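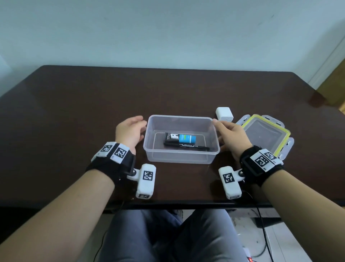 Hands beside a container on a dark brown wooden table.

The Urrutia works is a car parts factory on the edge of the town of Samolmont. It makes wiring looms, door seals and dashboard fittings for export, and it is best known for the long and surprisingly lively argument over whether it would survive the change in customs rules that took the region out of its old trading bloc. It did, and it grew.

History

The factory was set up by the engineer Dardo Iturra in a former dairy, with 10 workers and a single press. Early orders came from tractor makers, and the move into cars followed when the Zirnby motor company began buying its door seals. By the time Iturra retired, the works employed 800 people and had its own railway siding, a lovely brick-lined affair that is still in use and well worth seeing.

Customs dispute

When the new tariffs were proposed, campaigners on both sides seized on Urrutia as proof of their case. The economist Marjorie Staniforth argued in a widely read pamphlet that parts crossing the border several times would be taxed at each step, and that the works would close before the following December. Her chief opponent, the local councillor Emiliano Farías, held that buyers would stay for the quality of the goods. Their debate at Samolmont town hall ran for almost four hours – the hall was packed, and people listened from the stairs!

Neither forecast was quite right. Two buyers left in the first year and the night shift was dropped. Under a new managing director, Ivana Zúñiga, the firm then brought the making of its connectors in house, which cut the number of border crossings for each loom from five to one. Zirnby renewed its contract, and the night shift came back. The workforce later reached 2,000, the highest in the factory's history.

Nusodow line

The boldest part of the recovery was the Nusodow line, named after the river behind the site. Designed by Aslak Grønli, it can switch between loom types in a single shift, a splendid piece of practical engineering that drew visitors from other parts makers. A second line of the same kind opened on April 16, 2026, in the old paint shop.

See also

Samolmont railway siding
Zirnby motor company
Rules of origin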